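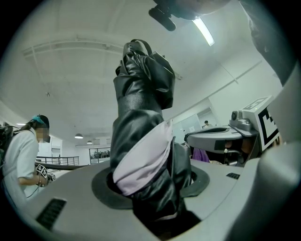 Slide 1: black satin bag, pink lining, looped handle

Speaker notes — "Soft Bags, Hard Problems: looking after satin, one bag at a time"
Talk for the Roltton repair and sewing evening, February. Doors at 7, I'm on at 7.20. Leave the first slide up while people find a chair.

SLIDE 1
Say hello, say thank you for coming out in the cold. Then straight in: hands up, who owns a satin bag? Keep your hand up if you know what it's lined with. (Most hands go down at this point, they did at Arriaga too.)

I love this bag. Look at the way the folds pick up the overhead lights! Satin is all about that. The threads on the face float over several others before they go under, so you get a smooth surface and all that shine. It's the same float that catches on your ring, so beauty and trouble come from one place.

Point out the pink. I do adore a coloured lining. Black outside, pale lilac-pink inside, and you only get a strip of it along one side, like a jacket left open. Ask the room why somebody would choose pale for the inside of a dark bag. Answers I've had before: you can find your keys, it looks like a treat, it was what was left on the roll. All good answers.

Then the strap, gathered and looped at the top. Gathering is lovely to look at and a bit of a pain to press. More on that at slide 4.

SLIDE 2 — What is it made of?
Go slowly, this is where the notebooks come out. Satin is a weave and people mix it up with silk all the time. It can be silk, polyester, acetate, viscose, or a blend. You can't tell from the shine, and I can't either, so please don't ask me to name the fibre in slide 1!

Pass round the swatch cards (Merero set, in the blue folder). There are 188 swatches in the full book but I only bring the black and pink pages. Let people scrunch them. Scrunch, count to ten, let go, compare with a neighbour.

If someone asks about acetate and nail varnish remover: yes, acetone really does dissolve it. Tell the story of the Eleck evening clutch here if we're on time.

SLIDE 3 — Creases
Big cheer for creases. There are soft folds and there are set creases, and they want different things.

Soft folds: hang the bag by its handle in a steamy bathroom, lining pulled up if it will come, and leave it overnight.

Set creases: steam from the inside. Turn the bag so the lining faces you, hold the steamer a hand's width away, and smooth with your palm while it's warm. No iron straight on the face, ever. If you must iron, cool setting, cotton cloth between, and press down then lift. Sliding is how you get those flat glassy patches, and they don't come out.

Water spots: mention them before somebody else does. Some satins mark from one drip. Try a hidden bit of the seam first.

DEMO (allow ten minutes)
Steamer is the Merero, fill it before the talk, it takes ages. Extension lead is in my car. Do the black sample bag first, then invite someone up. If it spits, hold it over the bucket until it stops.

SLIDE 4 — Gathered handles
My favourite slide! Gathers go flat where you hold them. Slip a rolled flannel through the loop, steam all round, then tease the gathers up with your fingertips and leave it alone till it's cool. Don't pull the threads to tighten them. I did this on a bag for the Arriaga show and spent the whole evening putting it back.

SLIDE 5 — Storing
Stuff it with tissue, acid-free if you have it, plain white if you don't. Newspaper rubs off on pale linings and pink shows everything. Stand it up if it will stand, lie it on its side if it won't. Keep it away from zips, Velcro and cats.

SLIDE 6 — The numbers, for those who like them
The Roltton mending log is at 254 bags now, and 131 of those came in for the lining alone. Let that one land. Linings wear out long before the outside does, and a new one takes an afternoon and half a metre of cloth.

QUESTIONS
Repeat each one into the mic. Likely ones: can I machine wash it (check the label, usually no), what needle (a new, fine one, 60 or 70), can I dye a lining darker (depends on the fibre, back to slide 2).

Swatch cards back in the folder before people go. Put the sign-up sheet for the lining workshop by the tea urn.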